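Two arms in sim, when do you stop recording demos?

Forum: Learning from demonstration
Tags: simulation, teleop, two arms, data

drernthorpe_dan
Posts: 12

Hello all, long time reader, hardly ever post. I've been gathering demos in simulation for a two-arm task and I've got to the point where I can't tell if I need more of them or better ones, so I'm hoping somebody here has been through it.

The task is simple to say out loud. There's a die and a shallow white tray on a table, and the arms have to get the die into the tray. Either arm can do the picking, the other one is meant to steady the tray or keep well clear. I drive both by hand from my desk (two cheap leader arms, bit of wobble in the left one) and record the wrist view from each arm plus the joint positions. Everything runs in Ketska, and the scene gets shuffled on every reset: the tray turns a bit, the die lands on a different face, and there are things like a drinks can on the table that have nothing to do with the job.

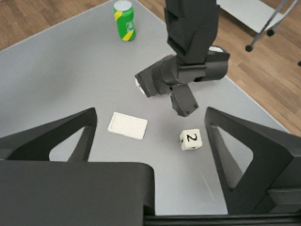

I've got 1,528 episodes saved and I kept 920 after going through them. The ones I binned were mostly me dithering, or the two grippers knocking into each other, or the die getting pinged off onto the floor. The trained policy does fine when the die is out in the open and goes to pieces when it's near the second arm. It just sort of hovers. Do I push on to more episodes, or is my culling the problem?

zepeda_bench
Posts: 1,000

Culling, I'd bet money on it. If you threw out every episode where the arms got close to each other, you've taught it that the arms are never close to each other. Of course it hovers! It's never seen anybody sort that situation out.

Go back through the bin and pull out any where you bumped or nearly bumped and then recovered. Those are gold. I'd keep a scruffy one with a recovery over three tidy ones any day of the week.

emwood_kit

Going to disagree with that a bit. I did the same with a cup stacking job, put all my clumsy ones back in, and what I got was a policy that bumped things on purpose and then recovered beautifully. Very pretty, completely useless. It copied the whole lot, mistake included.

What worked for me was starting the episode late. Put the arms in the awkward spot first, then press record, so the only thing in the data is the getting out of it. Takes a bit longer to set up but in sim you can save the state and load it as often as you like.

zepeda_bench

Fair, but you can trim the front off an old episode and get the same thing without recording anything new. Cut from just after the bump.

emwood_kit

You can if the logging's good enough. Mine wasn't, I had the camera running a few steps behind the joints and every trim came out slightly off. Dan, check that before you do anything else, please. I lost most of January to it.

drernthorpe_dan

Right, just checked and mine line up, thank goodness. I've had a rummage in the bin as well and zepeda's right that I was far too strict. I was chucking anything that looked ugly on playback, which was really me being embarrassed about my driving.

Another thing while I've got you both. When I'm driving I look at the overhead view, but the policy only gets the wrist views. Is that cheating?

softgrip

Yes, a bit. You're reacting to stuff it can't see. If the die is hidden behind a finger in the wrist view and you go straight to it because you can see it from overhead, there's nothing in the data to explain why you moved that way. Try driving a batch on wrist views only. It's horrible for the first hour and you'll be slow, but you'll find yourself backing off to have a look first, and the policy picks that up.

emwood_kit

Agree with softgrip on this one. My demos nearly doubled in length and the policy was better for it.

zepeda_bench

I don't, for what it's worth. Give the policy the overhead view and be done with it. It's sim, cameras are free.

softgrip

They're free until you want it on a real bench and have to bolt one to the ceiling.

zepeda_bench

Has he said he wants it on a real bench?

drernthorpe_dan

He does want that eventually, yes! But not soon, the real arms are still in bits. I'll do a batch on wrist views only tonight and trim the recoveries out of the old ones, then train the two lots separately so I can see which one helped. Will also try a few late starts with the second arm parked right over the die. I'll post the numbers here when the runs finish.

emwood_kit

Keep the can shuffling on for both lots, otherwise you won't be able to compare them.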